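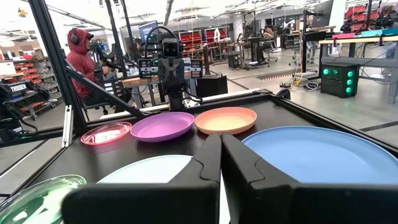 Colored plates on the black tabletop. The pale mint one is my favorite.

Thursday, January 9, 2020

I have been thinking about plates since before Christmas. Not fancy plates, I mean the cheap, cheerful, colored plastic kind that you buy in a stack and then own for the rest of your natural life. If you've read this blog for any length of time you know I can get stuck on a subject (the jar lid post got 623 comments, and I read every single one of them), so get yourself a coffee, because this is going to be that kind of post.

It started in December when I finally emptied the tall cupboard in the hallway. I'd been putting it off since we moved to Stuston. Behind the slow cooker and a bag of bags I found every plastic plate I've bought in the last decade, all in one leaning tower, big ones on top of little ones, no order to it at all. Some had scratches. One had a melted spot from the time I put it down too close to a burner. I sat on the floor and sorted them by color and then I sorted them again by size, and I was so happy doing it that I missed lunch!

So, which way is right? I go back and forth. By color looks wonderful. You get this little paint-store effect, pinks going into peaches going into greens, and everybody who opens the cupboard says something nice. By size is what the cupboard wants, though. If you stack by color you end up with a big plate sitting on a small one, and then the whole thing rocks every time you shut the door. I lived with color for 20 days and then I gave in.

What I do now is a mix. Flat plates go in one pile, largest at the bottom. Anything with a raised rim gets its own pile, because rims never line up with flat ones and you lose a ton of space. And the small see-through dishes get spread out in a shallow drawer in a single layer. I know that sounds wasteful. But you can see every one of them the second you pull the drawer open, and I use them ten times more than I did when they were stacked.

Those little clear-colored dishes deserve a paragraph of their own. A petri dish shape is just about the most useful shape there is, I'm convinced of it. Flat bottom, low straight side, nothing to catch on. I keep beads in mine, and safety pins, and the tiny screws from whatever I've taken apart that week. The color does half the work for you too - green thing in the green dish, pink thing in the pink dish, and your eye checks it before your brain gets involved. A friend's kids picked up on this in no time. We did an afternoon of sorting craft sticks with them and I hardly had to say a word about the rules.

A dark surface helps more than I would have guessed. I used to do all my sorting on the kitchen table, which is a sort of honey color, and the peach and orange things just sank into it. Put the same plates on black and they practically jump up at you.

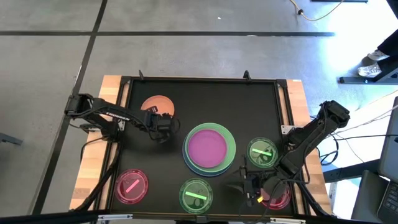
Stacking colors inside each other is the other thing I can't stop doing. Pink inside green with blue underneath, that's a combination I would never have picked for a sweater, but in plates I think it's gorgeous. Once you start nesting you begin to notice how much of each rim shows, and that you want the brightest one on the inside and something calmer at the bottom. I've tried it the other way up, with a hot color as the base, and it looked like a clown collar. My opinion only! If you love a clown collar, go for it.

A few of you asked where to buy. I've had good luck with the Sallar sets, which come in mixed colors and stack pretty flat. The Zeleke ones are prettier (better pinks, no contest) but the rims are a hair wider and they won't share a pile with anything else. I have both, of course I do. If you're near Kudville there's a market on the last weekend of the month where a woman sells odd plastic plates out of apple crates, and I have never once gone home with fewer than I planned to buy. Bring small bills.

On washing: warm water, soft sponge, and please don't use the scrubby side on the see-through ones. They go cloudy and there's no bringing them back. I've tried baking soda and I've tried toothpaste. The cloudy ones now live under my plant pots. I also let them dry all the way before they go back in the drawer, standing up in the rack, or else two of them will suction together and you'll be out there with a butter knife.

Things I still haven't solved: what to do with the one purple plate that doesn't belong to any set, whether a dish holding one stick of the same color counts as full (I say yes, my sister-in-law says I've lost it), and what to do about lids. Half of my dishes came with lids and I could not tell you where a single one of them is. They weren't in the hallway cupboard. They weren't in the garage either, and I moved the bikes to look.

Next week I'm starting on the baking pans, which I've been dreading, so if you have a way to store a muffin tin that doesn't end in it falling on your foot, please leave it in the comments. And tell me if you're a color stacker or a size stacker. I really do want to know.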